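Subject: Re: [bloodstock-chat] Grakotell's first crop and the Marwat draft
Date: 17/02/2021

Hi all,

Been meaning to answer this for a while, and now the horses are fed and it's raining sideways, so you get the long version.

The big turquoise vase:
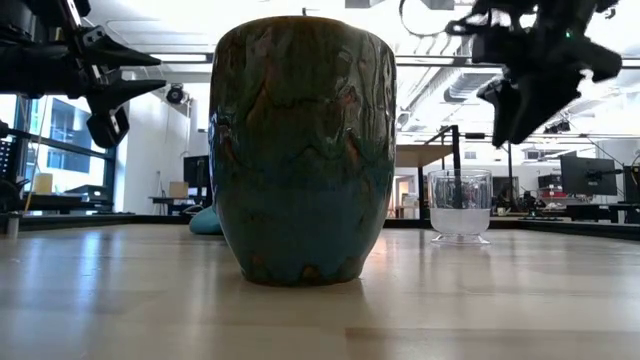
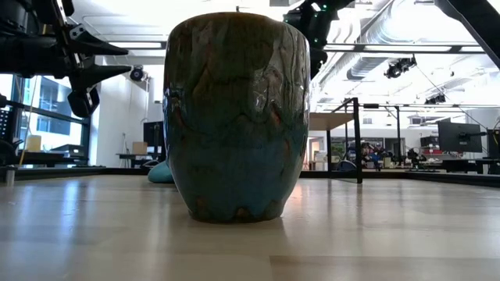

Right, on to the yearlings. Quoting the bit I wanted to pick up:

> I can't see the case for sending a mare to Grakotell at
> that fee. 138 mares in his first book, and what have we
> got to show for it? 2 winners, both over five furlongs,
> both in small fields. Stirner had more than that by July
> of his first season and he stood for half the money.
> I had a good look at the ones in the Marwat draft and
> most of them were back at the knee. Am I missing
> something?

I don't think you're missing anything on the numbers, but I do think you're being hard on him! Grakotell didn't run until the fall of his two-year-old year himself, and he was a much better horse at three and four. Why would we expect his foals to come out flying in the spring? Stirner was a different type altogether. He was a little bull of a horse, he won early, and he threw the same thing every time. I had two of them and they were finished by the time they turned three (lovely to have around the barn, mind you, and one of them is still somebody's trail horse).

As for the knees, I went through the Marwat draft too, and I saw it in a few of them but I wouldn't say most. There was a chestnut filly out of a Cano mare who had it pretty bad, and she was one of the first ones out, so maybe she colored the rest of the morning for you. The bay colt right after her stood perfectly straight and had a great big walk on him. I'd have taken him home if I had the money, which I did not.

What I keep coming back to is the Cano cross. Every Grakotell I've liked so far has had Cano somewhere on the bottom side, usually as the dam's sire. Cano mares tend to put some length into them, and his own stock can be a bit upright and chunky without it. It's a small sample and I know it – but I'd breed to that pattern before I'd pay up for a fashionable page.

On the fee, we agree. It's too much for a horse in his spot, and I'd be surprised if it didn't come down. Third and fourth seasons are always the hard ones to fill, and farms will usually deal if you ring up and ask nicely, especially if your mare has a winner on the ground. I got 45 days' free board thrown in one year just by asking! That was a different farm, but it doesn't hurt to try.

One more thing for whoever asked about shipping. If your mare is more than 200 miles out, I'd send her early and let her settle before you have her scanned. Mine sulks for a week after any kind of van ride and won't show to a teaser for love or money. She's 14 now and not getting any more reasonable.

My own plan is to send her to him if the fee drops and to go back to something local if it doesn't. She's due in the middle of next month, bagging up a little already, so I may be posting at odd hours for a while. Has anybody got a Grakotell in training yet? I'd love to hear what they're like to ride and whether they eat up. Mine would be a keeper, so temperament matters more to me than what the sale ring thinks of it.

Talk soon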